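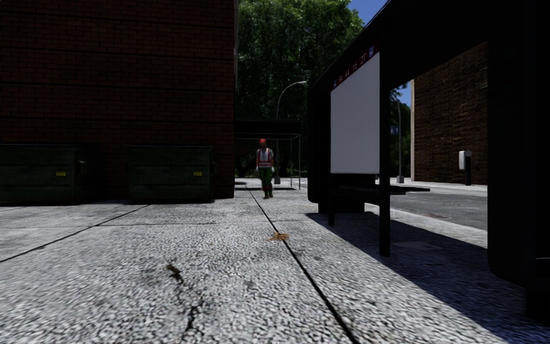 Stareo's practice street: a walker in a hard hat and vest, with the bus shelter on the right.

I have failed two driving tests in my life, and I got the second one over with before lunch at Stareo's open day. The vehicle was a sidewalk delivery robot about the height of a picnic cooler. The street doesn't exist, so the damage was limited to my standing with the other visitors.

Stareo has the upper floor of an old carpet showroom in Gremstead, up a staircase that still has sample squares glued to it. You sign in, get a sticker, and are pointed at the coffee. The company teaches small wheeled robots to get along on city sidewalks, and the way it teaches them is by having people drive. A person sits at a desk with a game controller and takes the robot down a simulated street. Everything the person does with their thumbs gets saved next to whatever the robot's camera would have been looking at, and a program studies the pile until it can do a passable impression of the person. I found this flattering right up to the moment I saw my own driving played back.

Our host was Santosh Vashisht, who runs the driving room and has the patience of someone who has watched a great many people steer into a wall. There are 14 desks in there. He put me at the one by the radiator and gave me what I took to be a short briefing and was in fact the entire briefing. Left stick goes forward and back. Right stick turns. The shoulder button throws the run away. "You'll like the shoulder button," he said.

The job on my card was called Dumpster to Shelter. Start near the brick wall, go along the sidewalk, stop short of the bus shelter, and give way to anyone coming. You'd think a wide, sunny sidewalk with one pedestrian on it would be within the powers of a grown adult with a mortgage.

My first run was thrown away for hesitation. I had seen a leaf. It was a perfectly ordinary brown-orange leaf lying on the concrete and I stopped for it, because from that low down a leaf has some presence. Santosh explained that if enough people stop for leaves, the robot will learn to stop for leaves, and then you have a product that works until October. My second was thrown away because I drove over the leaf and then stopped to feel bad about it.

The camera height is what gets everyone. You are down at ankle level and the sidewalk goes on forever. Every crack looks like a decision. The woman at the next desk, an actual crane operator, kept leaning sideways in her chair to see around a corner.

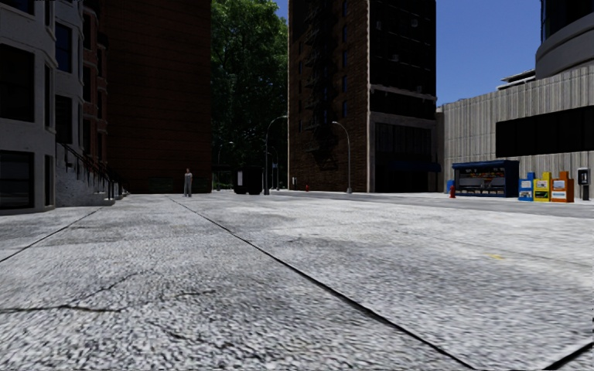

She was very good, by the way. She got through her card in the time it took me to find reverse. When Santosh replayed her run on the wall screen he slowed it down at the place where she met a pedestrian, and you could see her ease off early and drift over to one side, so that the person would have known what she was up to well before it mattered. Nobody had told her to. He said that small early drift is the stuff they are really after, and that it is miserable to write down as a rule. They had tried. The rule ran to 6 pages and the robot that followed it drove like a man carrying soup.

I asked what happens to bad runs. Some go in the bin. Others get kept and marked, because a robot that has only ever seen tidy driving has no idea what to do once it's pointed at a wall. So part of the regular drivers' week is spent getting into trouble on purpose, handing over, and then recording only the part where they get out of it. I offered my services for the first half of that.

There's a second method, and we got to try it after the break. In this one the robot drives itself and you sit there with the controller in your lap, doing nothing until you can't bear it. Then you grab the sticks, fix things, and let go. The machine we were minding is called Shahbazi, after a landlord, apparently. Shahbazi drives well in the open and gets shifty around anything with legs or posts. Twice I took over when it was heading for a curb. Once I took over when it was doing fine, and the log recorded that as well, with what felt like a slightly smaller font.

I was told this is the more useful of the two, hour for hour, since you only correct the mistakes it really makes. It is also far more tiring. Driving badly is restful compared with watching someone else drive nearly well. Anybody who has taught a teenager will know the feeling in the right foot.

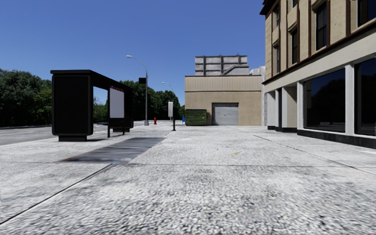

GREMSTEAD, January

The afternoon belonged to the guided tour, which on a simulated street means sitting still while somebody else drives. Santosh took the controller and went along past the long dark strip set into the paving, the lamp posts and the little red hydrant, talking the whole way. He has opinions about all of it. Dark patches on the ground are a nuisance, as the early versions of Shahbazi took shadows for holes and would stand at the edge of one like a dog at a swimming pool. Shop windows are worse, being full of trees that aren't there. Bus shelters he regards more or less as personal enemies. A post here, a leg there, a panel that starts above the ground: a person sees one shelter, and the robot sees a selection of gaps it might fit through.

Somebody asked why they don't just do it outdoors. They do, some of it. There's a real robot in Farnida, on a real street, with a driver on the other end of the line and a second person walking behind it in case of anything. They managed 38 usable runs there last month, which I thought sounded fine until I was told what a single desk upstairs gets through. It also rained. Indoors you can move the sun with a slider, which he did for us, back and forth, more times than the demonstration strictly needed.

The catch is that the simulated street is polite. Its pedestrians keep to their business. None of them has ever stopped dead to read a text or walked up and patted the robot on the lid, and I gather the lid-patting is constant in Farnida. So what gets learned at the desks has to be topped up with the outdoor runs, and there was a short and fairly tense exchange between two of the staff about how much topping up. I ate a cookie and looked at the carpet samples.

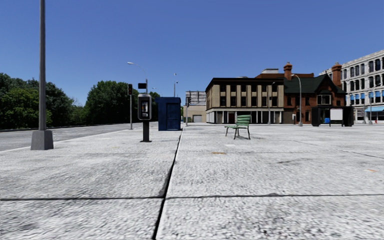 I asked for one more go before the coats came out and was given the beginners' card, which calls for parking beside a bench. There was plenty of room. My approach was good, too, nice and slow, with a bit of that early drift I'd stolen from the crane operator. I then held the stick a moment too long and finished up nosed against the bench leg, in a position Santosh described as "committed."

He kept the run, though. He trimmed off everything up to the contact, took the controller himself, backed out in one lazy curve, and saved that piece. So somewhere in the pile there's a clip of a robot getting neatly out of a jam, and the jam was mine. I mentioned this to the crane operator on the stairs and she was kind about it.

Practical notes for anyone going to the next one. Parking is behind the building and the ramp is steep. Wear a sweater if you get a desk away from the radiator. The driving slots are 20 minutes on the sign-up sheet and shorter in life, so put your name down before the coffee. They'll let you have 3 turns if it's quiet. Children can drive, and the replay wall suggested they are better at it than the rest of us. Ask to see the shadow slider.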